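# A grip fault is a safety fault

November 15, 2025

In January one of our arms at Nollberg let go of a mug halfway through a pour. The mug landed on its side, broke, and put lentils and ceramic across the floor of the cell. The log recorded it as "task incomplete." The arm then went home and waited for its next job, with the fingers set to close on nothing.

I think that log entry was the real failure. Mugs break. A controller that can't tell the difference between an unfinished pour and a dropped object should not be working near people, and ours couldn't.

The cause took two days to find. Wendy Entwistle went through the finger current and saw it sag well before the drop. A pivot screw had backed out, the linkage had play in it, and the force reading was still inside the limits we had set. We had set them wide on purpose. The Drimau software shipped with tighter ones, and they kept stopping the arm, so we opened them up and stopped thinking about it.

Keith Pilkington, who runs the other shift, disagrees with me about what to do. He says a light arm handling dry goods doesn't need to be treated like a press. If every slip counts as a safety event, he says, people will start clearing the alarms without reading them. He's right that they will. I've done it. At Trundamine I cleared the same alarm twice in one shift because I was sure I knew what it was.

But the answer to a noisy alarm is to fix the noise. The arm had done 1309 pours since its last check, and the maintenance sheet allowed 3000. That number came from the supplier of our previous arm, which had a different hand. I should have questioned it when I signed the sheet.

We still run pouring with mugs. The handle is the awkward part, because the grip changes depending on which way it faces.

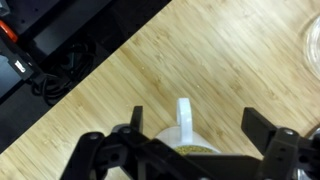
## What I would change

Any loss of grip should stop the arm and hold it until a person walks over. Limits should only be widened with a name and an end date next to them. The pivot screws should be checked by hand at the start of each shift, which takes less time than sweeping up.

Keith has agreed to the screws. We are still arguing about the stop.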